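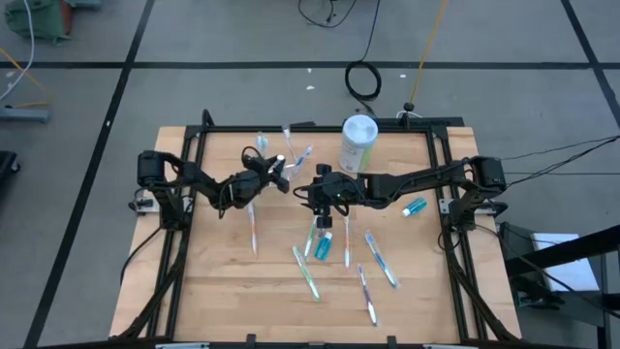

4.3 Sorting toothbrushes and small toiletries

Read this section before promising anyone a tidy bathroom shelf. The Okton pair can sort small items, slowly, with a person nearby.

1. Clear the space between the two arms, then lay out the brushes with gaps between them.
2. Lay small bottles on their sides. Keep them out from under the arms.
3. Start with loose brushes only. Add packaged ones after 40 clean picks.
4. Set the grip to low and press Run.

Note: Clear plastic packs are still the weak point. In our March trial at Niltasberg the arms dropped or missed 23 of them, and Sumathi Devadiga cleared the same table by hand before the kettle boiled.

Caution: Keep hands off the tabletop while either arm is live. The grippers work close together and may swing without warning.

5. If an arm stalls on a pack, press Stop and lift the pack out yourself. Do not pull on the gripper – the fingers bend.

Spare fingers: part 684.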